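Search the magazine
Enter a keyword
Sign in

Home and Making

The long life of the shared shed

April 2026
By the features desk

14 shares 6 comments

In Makris the tool library opens at nine on Saturdays, and by quarter past there is usually a short queue along the side of the old chapel hall. People come for hedge trimmers in spring and carpet cleaners after Christmas. One couple waiting on the morning I visited wanted a tile cutter for a bathroom that had been half finished since January. They paid for a week's loan, signed the card and put it in the boot between two bags of grout.

Lending tools is an old habit that has been given a new name. The parish records in Makris mention a ladder held in common as early as 1774, kept in the church porch and lent out for thatching. The entry is there because the ladder had gone missing. It was found in a barn at Dumetti, across the valley, and the man who had it was fined. Nothing in the record says what became of the ladder afterwards.

The present library dates from 2000. It began with a house clearance, when the contents of a joiner's workshop were left to the town and the council could not decide what to do with them. For the first few years the stock sat in a garage and was lent by word of mouth. The move to the chapel hall brought shelves, a heater and a proper booking system, which is a program called Stillatia that was written for lending out sports kit and still asks every borrower for a shoe size. Most people type in a zero.

Membership costs less than a decent drill. For that you can have up to four things at a time for a week, with a small charge for anything that runs on petrol. The rule is that tools come back clean. Mowers are the usual trouble, and there is a hose outside for the purpose.

What gets borrowed is not what people expect when they join. The big machines draw them in, and a few of those go out every weekend in summer. Over a year, though, the steady trade is in hand tools. There are 83 screwdrivers on the books, and on a wet weekend in autumn a good share of them will be out at once. Members have a screwdriver at home, of course. They have one, it is the wrong size, and the tip has been rounded off opening paint tins.

Pliers go the same way, and so do scissors and tin snips. These are the tools that get lent to a neighbour and never seen again, or left on a windowsill until they rust shut. A library solves part of that by giving each one a place on the wall. 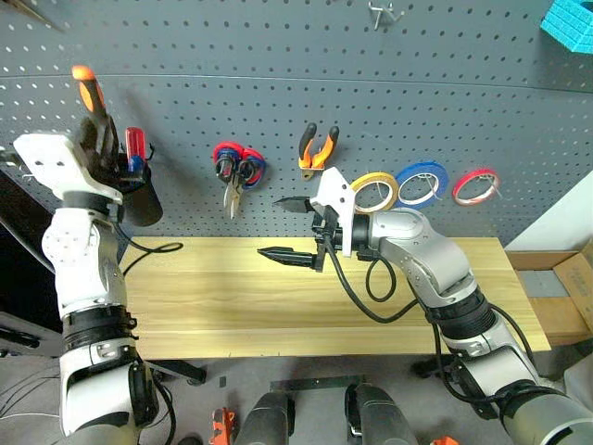 One member, writing in the newsletter, said she had joined for the wallpaper steamer and stayed because she liked knowing where things were. Her own kitchen drawer held three tape measures and she could never lay hands on any of them. At the library she could walk in, look up and see at once whether the one she wanted was free. She had since put hooks up in her own cupboard under the stairs, and said her family had kept to them for nearly a fortnight.

Hooks, nails and painted outlines have all been tried in Makris. The outlines looked smart but caused arguments whenever a tool was replaced by one of a different shape. Labels fell off in the damp. What has lasted is a plain board with room to move things about, and a habit of hanging the most borrowed tools at chest height.

Repair takes up more hours than lending. Blades are sharpened on the first Tuesday of the month, handles are oiled before winter, and anything electrical is tested before it goes back out. A cordless drill will stand perhaps five years of strangers. A good wood chisel, looked after, will stand a good deal more, and some of the joiner's originals are still on loan with his initials burnt into the ash.

Not every town has managed it. Dumetti started its own library and closed it after 2 winters. The rent on its unit had gone up, and the opening hours were too short for anyone with a job. The stock went to a rental firm, Kusico, which now hires out the larger machines by the day from a yard on the ring road. It does not deal in hand tools. A day's hire of a floor sander there costs more than a year's membership in Makris, but Kusico will deliver, and it is open on a Wednesday.

Several people in the Saturday queue had come over from Dumetti. The drive takes twenty-five minutes if the level crossing is up. Makris lets them join on the same terms as everyone else, although the question is raised at every annual meeting and a vote has twice been put off.

The chapel hall needs a new roof before next winter. An estimate has been asked for, and until the work is done the sanders and the table saw are being kept at the dry end, under a tarpaulin. The library shuts at one. At ten to, a man brought back a spirit level and a bag of clamps, and took out a longer spirit level.

Share this article
6 comments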